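Taller de organización doméstica, apuntes de la sesión 4
Apilar, agrupar y guardar la vajilla de diario

2/25/24

Os dejo por escrito lo que vimos en clase, con las cosas que me salté por falta de tiempo (siempre me pasa con esta sesión, me enrollo con los armarios y luego voy corriendo). Los que no vinisteis podéis seguirlo sin problema, pero haced el ejercicio del final, que lo retomamos en la próxima.

1. Por dónde empezamos

Lo primero es sacarlo todo. Todo, también lo que está al fondo. En diciembre hice esto en mi propia cocina y aparecieron 13 cuencos, ¡y yo juraba que tenía seis! Los había ido comprando sueltos, los había repartido en tres armarios y cada vez que necesitaba uno acababa abriendo las tres puertas.

Buscad una superficie despejada y clara, a ser posible blanca. Sobre blanco los colores se distinguen de un vistazo y se agrupa mucho más rápido. La mesa de la cocina vale, la encimera también si os caben las cosas sin montarlas unas encima de otras.

2. Criterios para agrupar

Por forma: los que encajan entre sí van juntos. Es el criterio que mando yo por defecto y el que menos discusiones da en casa.

Por uso: los del desayuno por un lado, los de servir por otro. Funciona bien con familias grandes.

Por color: tiene fama de capricho y yo lo defiendo a muerte. Si toda la vajilla es del mismo modelo y solo cambia el color, la forma ya no os dice nada, y el color en cambio lo entiende hasta un niño de cuatro años. Con cuencos de plástico de colores va de maravilla.

Elegid uno solo y mantenedlo. Los sistemas mixtos (por color, pero los grandes aparte, pero los de la abuela arriba) duran una semana.

3. La pila

Una pila buena baja recta. Mirad el cuenco de abajo: tiene que apoyar en la mesa con todo el pie, el anillo pequeño de la base. Si baila, la pila entera baila. Los demás van encajados, con los bordes a la vista, y esos bordes son los que agarráis luego.
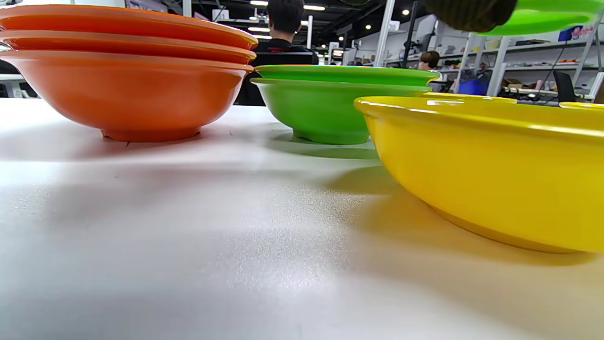 Agacharse un poco ayuda muchísimo. Desde arriba todas las pilas parecen derechas, y con los ojos a la altura de la mesa se ve enseguida cuál está torcida y cuál tiene un cuenco de otra medida metido a presión. Y no hace falta que todas lleven el mismo número: si de un color hay tres y de otro hay dos, pues tres y dos.

Para mover un cuenco, levantadlo por encima de los demás, sin arrastrarlo. El plástico brillante se raya con nada y esas rayas ya no se van.

4. El armario

Medid antes de guardar. Con 40 cm de fondo os caben dos filas cómodas de cuencos normales, y detrás poned lo que usáis menos. Entre la pila y la balda de arriba dejad sitio para meter la mano. En clase alguien preguntó por las baldas extraíbles: a mí me gustan las Trulleck, que aguantan bien el peso, aunque con un separador sencillo de los de Skorkance se apaña casi todo el mundo.

Las etiquetas, en el canto de la balda y nunca en el cuenco.

5. Para la próxima sesión

Vaciad un solo armario, el que queráis. Agrupad con un único criterio, montad las pilas y vivid con ello unos días antes de tocar nada. Apuntad qué cuenco cogéis más y cuál no se ha movido del sitio.

Traed también las medidas del armario (ancho, alto y fondo) y, si tenéis cajones hondos, las del cajón, que empezaremos por ahí. Lo de las tapas sin recipiente lo dejamos para la sesión 6.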